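Subject: Re: [bench-robots] Ovel suturing kit, anyone got one?
From: Fengying Kong
To: bench-robots list

Hi Haiyan, hi all,

Haiyan Pan wrote:

> We've got a bit of money left in the teaching budget at Dovholm and
> I've been looking at the Ovel two-arm suturing kit (the one Tian sell
> with the pads and the thread in one box). The web page is lovely but
> says very little. Does anyone here really use it? I want to know:
>
> - how long it takes to get from box to first stitch
> - what the pads are like and how fast you go through them
> - whether the wrist cameras are worth the extra
> - whether I'll regret it by October
>
> We'd have second years on it, so it has to put up with a fair bit of
> clumsiness. Happy to hear moans as well as praise!
>
> Haiyan

We've had ours at Senddale since the spring, on a long trial to begin with and then we bought it, so I suppose that's my answer to your last question. But I do have moans, so get yourself a cup of tea.

Box to first stitch: a day and a half for us, and most of that was me. The arms go together quickly. What eats the time is getting the two of them to agree about where they are. There's a little routine where you touch each tip to a set of points on the base plate, and the printed booklet has two of the points swapped. Tian know about it and the version on their website is right, so bin the paper one and save yourself an afternoon of swearing. Once it's lined up it stays lined up, unless somebody leans on the bench (keep the bench away from the door, is my advice).

The wrist cameras. Hmm. I went back and forth on these. They're tiny, they sit very close in, and for the first week I thought we'd wasted our money, as half of what you get is gripper.

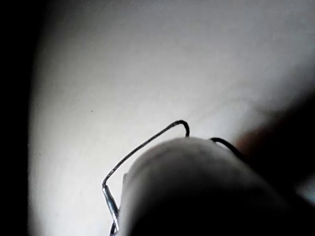 After a while, though, you learn to read them. The fixed camera gives you the whole job, both instruments and the cut, and that's what beginners should be looking at. The wrist ones earn their keep when you're fiddling with something thin and want to know which side of the finger it's on. Focus is fixed and I do wish it weren't. Anything right up against the lens goes to mush, and the light falls off badly at the sides. If you can only stretch to one, get one, put it on whichever arm your people will tie with, and spend the rest on pads.

Which brings me to pads! They're silicone, a pale skin sort of colour, and they're good. Better than the foam things we had before, which tore if you looked at them. You do get drag on the needle and the stitch holds without pulling straight through. We paid 68 for a pack, and a pack lasts us a month with two groups going, though we're mean and use every bit of each one. You can work along a cut, turn the pad round and start another. They mark, mind you. The red gets into the surface and leaves a pink haze that no amount of wiping has shifted here. Doesn't bother me, but if you want nice clean pictures for a course page, keep a fresh one back.

Knots are where the kit shows what it's made of, and where your second years will want to throw it out of the window. Stitches on the web page look as if they tie themselves. They don't. Getting the thread round the jaws and then catching the tail is the hard bit, and the arms are happy to let you make a complete bird's nest of it. My own first one took me so long that I'm not putting the number on a public list.

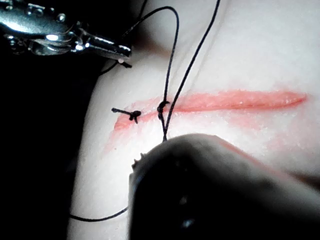

One stitch tied and trimmed, the next still on its long ends.

I make everybody leave the long ends on until the knot's properly down, and I'd tell yours the same. Cut early and there's nothing left to grab, then you're picking at a stub with a pair of jaws that weren't made for picking. Also, the thread that comes in the box is black, which I grumbled about (black thread against a dark gripper, come on), but on the pad it's easy enough to see. We tried a blue one from another supplier and it was springier and wouldn't sit flat, so we went back.

There's a practice log built in, and I've grown quite fond of it. It records each go from when you start to when you say you're done, and you mark it good or bad yourself. Ours was at 400 last time I looked, of which 91 were marked bad. I'd guess the true figure is higher, people being kind to themselves! You can play any of them back next to each other, and that has done more for our lot than me standing behind them tutting. The search is hopeless, so agree on how you name things before you start. I didn't, and we've got a whole run all called "test".

Working with both arms at once is the other thing to plan for. One person can drive the pair, and that's how the Ovel people show it, but we found beginners did far better sharing, one arm each, for the first couple of sessions. They have to talk to each other. "I've got it, let go." "No, wait." It's slow and quite funny to listen to, and by the time they take over both arms they've some idea what the other hand is for.

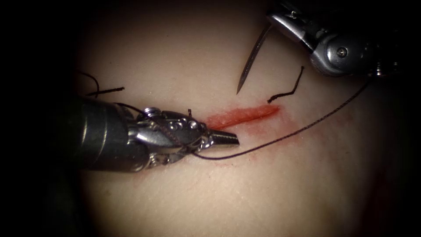

Needle handling, then. The grip on the curved needle is firm, firmer than I expected, and I've only rarely had one spin in the jaws. If it does start slipping, clean the jaws before you go anywhere near the force setting. I turned ours up instead and bent two needles in one morning. Leave plenty of slack in the thread as well. The arms don't tell you when you're pulling, there's no feel in the handles whatsoever, and you only find out when the pad starts to lift. That's my biggest moan and I've told Tian so. They say a newer handle is being looked at. They've been saying it for a while.

Little scraps of thread get everywhere, by the way. Keep tweezers and a pot handy and clear up between goes, or the next person's loop will catch on somebody's old tail and they'll blame the robot.

Other odds and ends, in no order:

The fan on the control box is loud. Under the bench with it.

The foot pedal slides about on a hard floor. We've stuck a bit of carpet under ours.

Spare jaws were 200 for the pair, which made me wince, but they came quickly and went on without having to line everything up again.

Support is by email and is really pretty good. I get a person, the same person mostly, and she knows the thing inside out. Don't bother with the form on the site.

As for clumsy second years, the arms will cope. They stop themselves when they bump each other, you press the reset, off you go. The handles are more delicate than they look and I'd be stricter about those. One of ours has a click in it now and I haven't owned up to Tian yet (hello, if you're reading).

So would I buy it again? Yes, with one wrist camera and more pads. If you'd like to come over and have a go before you put the order in, you'd be very welcome, mornings are best as it's quieter. Bring a couple of your students if you like and let them make a mess of a pad or two. And ask Tian for the teaching price, as it isn't on the page and they don't offer it unless you ask.

Has anyone else on the list tried the older single-arm version? I've been offered one cheap and can't decide.

Cheers,
Fengying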